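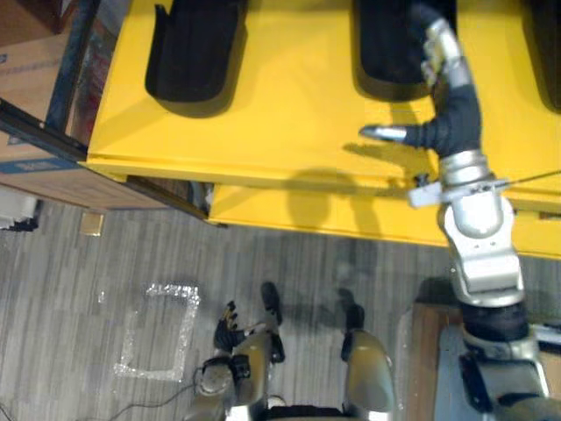 The arms at the yellow station, with the taped square on the floor.

Equipment Review: Havarell Practice Station
Prepared for the Jakab Robotics Club by Orsolya Farkas

The club used the Havarell station for its spring course from March onward. Two student teams shared it, under the supervision of Demetrius Gallagher.

The bright yellow top is easy to pick out against our gray floor, and the black padded recesses gave students clear targets for reaching exercises. The lower ledge proved useful for programming a second working height. Teams found the surface slightly too glossy under the overhead lights – shadows and reflections complicated the vision assignments.

Assembly required three people and most of an afternoon. The printed instructions are adequate, although the section on leveling should be rewritten. Replacement pads must be ordered separately.

Floor marking is left to the buyer. We use white tape, which should be checked before each session.

Rating: suitable for intermediate groups. Clubs with younger members may prefer a lower station.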